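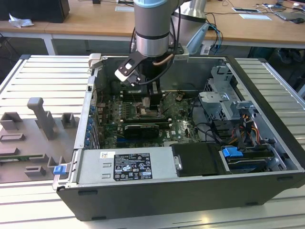 Brornum Desktop Fault Records

Print | E-mail

Brornum is a table of fault and repair records for desktop computers, compiled from the paper job sheets of two repair counters, one in Takholm and one in Rornby. It contains more than 600 records. Each record covers one visit of one machine to one counter. A machine that came back has a separate record for each visit, linked by the machine_id field where the link could be established.

The records were transcribed by hand and then normalized with Gittins, a small command-line tool kept in the tools directory. Gittins is needed only to rebuild the table from the transcriptions. To read the table as released, any program that opens comma-separated files will do.

Files

records.csv — the main table, one row per visit
parts.csv — parts replaced, one row per part, keyed to visit_id
symptoms.txt — the controlled list of symptom codes, 69 in all
transcripts/ — plain text transcriptions of the job sheets
tools/gittins/ — the normalizer and its rule files
CHANGES — corrections since the first release

All files are UTF-8 with Unix line endings. Fields containing commas are quoted. An empty field means the job sheet was blank at that point; the value "unk" means something was written but could not be read.

Main fields

visit_id: unique, never reused. Gaps in the sequence are withdrawn rows.
machine_id: assigned during transcription from the serial number, hashed. Empty when no serial number was recorded.
counter: T for Takholm, R for Rornby.
symptom_1, symptom_2: codes from symptoms.txt. The first is the complaint given at the counter, the second is what the technician observed. They often disagree.
diagnosis: free text, lightly edited for spelling.
outcome: one of 4 values — repaired, returned, scrapped, uncollected.
bench_minutes: time on the bench as written on the sheet. Rornby rounded to the nearest 30 minutes. Takholm did not round. Do not pool the two without allowing for this.

Symptom codes

Codes are grouped by prefix: PW for power, BT for boot, DS for display, ST for storage, NZ for noise, and XX for everything else. The split between PW and BT follows the counter's own practice. A machine whose fans spin but which shows nothing on the monitor is coded BT at Takholm and DS at Rornby. Gittins leaves these as written. A rule that merges them is included in rules/merge_display.rule and is off by default.

The NZ group is less reliable than the others. Customers describe noise in many ways, and the sheets rarely say whether the noise was heard on the bench. Rows where the technician confirmed it have symptom_2 filled with an NZ code.

Rebuilding the table

From the top directory:

 cd tools/gittins
 make
 ./gittins --in ../../transcripts --out ../../build

The output should match records.csv and parts.csv byte for byte. If it does not, check the locale first. Sorting under anything other than the C locale changes row order in parts.csv.

To apply the optional display rule, add --rule rules/merge_display.rule. Output built this way should be labeled as such in anything you publish from it.

Known problems

Power supply replacements at Rornby are undercounted. The counter there kept a shelf of tested used units, and swaps from that shelf were often not entered under parts. Some can be recovered from the diagnosis text with a search for "swapped" or "shelf".

Memory faults are split between "reseated" and "replaced" in parts.csv. A reseated module is listed with quantity zero. Summing the quantity column is safe; counting rows is not.

Dust is mentioned in the diagnosis text far more often at Takholm. The Takholm sheet has a printed checkbox for cleaning and the Rornby sheet does not, so the difference should not be read as a difference between the machines.

Laptops were removed by hand. A few all-in-one units may remain under code XX.

Uses

The table suits small studies of repair time, teaching exercises on messy categorical data, and tests of text classifiers on short technical notes. It is not a sample of desktop computers in general. Machines under warranty mostly went elsewhere, and business machines appear only where the owner had no service contract. Failure rates cannot be computed from it, as the number of working machines in either area is unknown.

Privacy

Names, addresses and telephone numbers were left out at transcription. Serial numbers are hashed with a salt that has been discarded. Passwords written on job sheets were not transcribed. If you find personal details in the diagnosis field, report the visit_id and the row will be withdrawn in the next release.

License

Data files may be used and redistributed with attribution to the Brornum records. Gittins is released separately under the terms in tools/gittins/LICENSE.

Corrections are accepted as plain text patches against the transcripts directory. Patches against records.csv are not applied, as that file is generated.

Print this page | E-mail this page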